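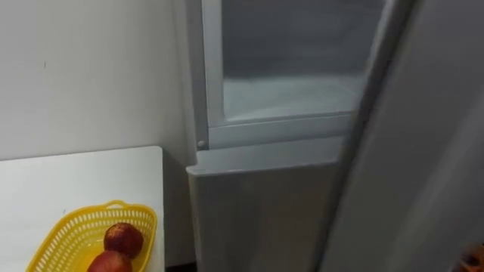

Should fruit live in the fridge? Most of it should stay out on the side until it's properly ripe, and after that the fridge is fine for the bits you can't eat in time.

I know that sounds like a small thing to write a whole column on, but I've been cross about fruit for years and I'd like to get it off my chest. We've all been trained to buy the stuff, march it home and shut it straight in the cold, as though a peach were a pint of milk. Then we bite into it three days later, it tastes of wet wool, and we blame the shop!

I grew up in Inskip with a bowl on the sideboard and a mother who pressed the pears every morning with her thumb. She knew which one was Friday's pear. I can't say I have her thumb, but I do have the bowl, and I eat far more fruit than I did in the years when it all lived in the bottom drawer under a bag of salad. (The salad I've given up on entirely.)
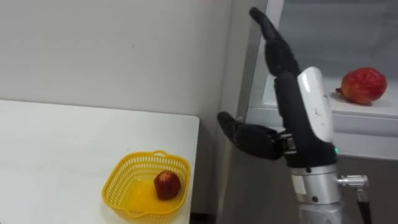 ## What the cold does

Tomatoes go floury. Bananas go black on the outside and sulk in the middle. Peaches and plums, if they went in hard, come out hard and then turn to mush without ever passing through nice. Apples are the awkward ones, as they keep for ages in the cold and go soft in a warm kitchen, so I split mine: a few in the bowl, the rest in the fridge door where I'll see them.

Pomegranates will sit happily on a cool worktop for a week or two, and longer in the fridge. Once you've got the seeds out, though, they need a lid and a cold shelf, and you want to eat them within 5 days.
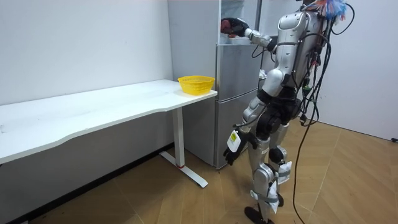

*Whole fruit can wait; cut fruit goes in the cold.*

My real grumble is with how we shop. I did one enormous trip a week for most of my married life, out to the Barkia on the ring road, and of course everything had to go in the fridge, there was a mountain of it. These days I walk down to the Povurport market with 16 quid in my pocket and come home with what we'll eat before I next go. It isn't cheaper, I won't pretend it is, and it's a pain in the rain. But the strawberries get eaten the same afternoon, at room temperature, and I don't think I'd tasted one properly since I was at school.

I do realise that not everyone has a market at the end of the road, or a kitchen that stays cool in August. Ours doesn't. In a heatwave the berries go in, no argument, and I take them out an hour before pudding so they've a chance to wake up.
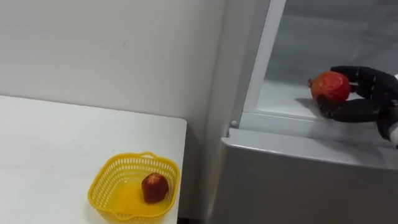
Sang Kim wrote in after my last piece to tell me I was being romantic about bowls. "Mine just feeds the fruit flies," the letter went on. "I put everything in the fridge, I take out tomorrow's at bedtime, and it tastes perfectly good by breakfast."

Well, fair enough, and I've tried it since. It works for plums. It doesn't work for tomatoes, whatever Sang says, and I'll be keeping mine on the windowsill next to the radio.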